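Visit to the Semetti open day, 31 Mar 2022

We were four from our evening class, and Verna Ambrose drove us because the bus to the industrial park goes only in the morning. I had wanted to see this workshop since December, when Rafferty Baptiste gave a talk at our library about how metal parts are finished and checked. The parking was free and the coffee also, but you must sign a form at the front counter and leave your coat there.

The first hour was in the machining hall. Dezső Lengyel led our group, six persons with the two who joined at the door. He speaks quietly and the compressor was running, so I missed some of what he said about coolant. I understood that the plates arrive from Gekier as rough blanks, and that the channels are cut before the holes – in the other order the drill leaves a burr which is hard to reach. Jalen asked if a burr can be removed by hand. Yes, with a small scraper, but it takes long and the colour of the metal changes a little at this place.

After the hall we had sandwiches in the lunch room. There was a display about the Endow apprenticeship, with a price list for tools that I found rather high. Sang Lã, who is in the second year of it, told me that the practice is mostly filing for the first months, and that one learns patience or one leaves.

In the afternoon we went to the back room, and for me it was the best part of the day.

Metal plates are more interesting from close than I expected. Dezső told us to look first at the edges and only then at the face, and to move our own head until the light comes from the side. On brushed metal this helps very much: the raised ridges become bright and the channels between them stay darker, and the small round holes are easy to find. The green cloth on the table is also kind to the eyes, although it had a dark stain beside the plate, and Verna, who sews, was looking at this more than at the metal.

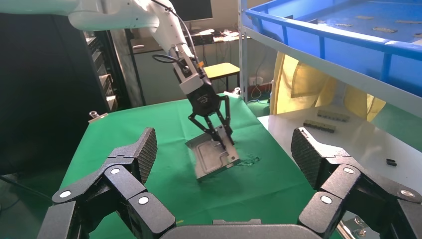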